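Workshop notebook, June, Wednesday, started 7:40 a.m. with coffee number one

Okay, catching up on the hide glue business before I forget what I did. Amparo Cifuentes is taking over the bench on the days I'm in Felville, so this is for her as much as for me (hi Amparo, the good brush is in the jar with the blue tape, please don't let it dry out again, I'm still a little sad about the last one).

The job is the set of twelve side chairs from the Plullville hall. Every one of them has at least one loose rung, and most have a wobble at the back legs that you can feel the second you sit down. They were put together with hide glue originally, and at some point someone went after four of them with white glue, which is a pain, because white glue doesn't let new hide glue grab. The old hide glue joints come apart like a dream with warm water and a bit of patience. The white glue ones I've been scraping by hand, and scraping, and scraping. My thumb has opinions.

Glue batch from yesterday: 50 grams of dry granules, the Tokarz ones from the paper sack, with enough cold water to cover them and a finger's width over. Left it soaking overnight in the fridge. This morning it had swelled up into that weird gritty jelly, exactly right, so into the pot it went. I brought it up slowly and held it under 145 on the thermometer. I know the old pot runs hot. It climbed to 165 on me while I was on the phone with the Flukeck people about the cane seats, and I threw that portion out. You can get away with it for a minute or two, maybe, but I've had joints let go in the winter from cooked glue and I don't want these chairs coming back.

Second portion behaved. It ran off the brush in a thin steady string with no lumps, and it felt tacky between finger and thumb after a few seconds. That's the test I trust more than any number.

Did chairs one through three before lunch. Warmed the rungs and the leg sockets with the heat gun first, just until they felt like a mug you've been holding for a while. Really makes a difference! The glue stays liquid long enough to get the whole frame together and squared up before it gels. On chair one I skipped the warming on the last rung to save time and of course it gelled halfway in, so I had to steam it back out and start over. Lost twenty minutes saving two.

Clamping: rope and a stick, twisted, the way it's been done forever. The band clamps are fine but they slide around on the tapered legs and leave a shiny mark on the old finish. Put a rag under the rope at the corners.

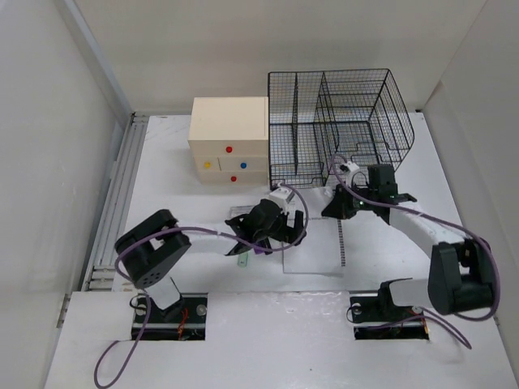
How long should a chair stay clamped before I can move on to the seat?

Overnight, and longer if it's raining. The glue grabs in a few minutes and feels solid within the hour, but there's still a lot of water in it, and weaving a seat puts a steady pull on the rails. I leave each frame in its rope until the next morning, then give it one more day standing free before any cane goes near it.

Amparo asked by text if she can thin the glue when it thickens up in the pot. Sure, with hot water, a spoonful at a time, and stir it in slowly so you don't whip air into it. If it smells off, dump it. It should smell like a barn on a nice day. If it smells like a barn on a bad day, that batch is finished. I've been freezing the leftovers in an ice cube tray (the green one, labeled, NOT for drinks) and they thaw out fine, once. I wouldn't freeze the same glue twice.

Afternoon: chair four is one of the white glue ones. Tried warm vinegar on a cotton pad wrapped around the tenon, covered in plastic, left for an hour. It softened up nicely and came off in rubbery curls with the dull chisel. So much better than dry scraping, and I wish I'd started there. Rinsed with plain water and set the parts on the rack by the window. They need to dry all the way before I glue them, so nothing more on four until Friday at the earliest.

One rung on chair four is cracked lengthwise, the lower left one. I thought about gluing the crack, and I may still, but it's dark inside with old dirt and I doubt I can get it clean. There's a bit of straight-grained maple on the lumber shelf behind the door that would turn into a decent match. I'll ask the hall if they mind a new rung. They were nice about the seat on the sample chair, so I expect they'll be fine.

Cane order from Flukeck is supposed to ship this week, medium, enough for all twelve. They were out of the binder and are sending it separately. If the box turns up while I'm away, please just open it and let the coils breathe a little, they arrived damp last time.

To pick up in Felville: cotton rope, a new thermometer (mine reads two degrees high in boiling water), vinegar, coffee.

Pot is off, brush is rinsed, chairs one to three are roped up along the back wall. Don't sit on them.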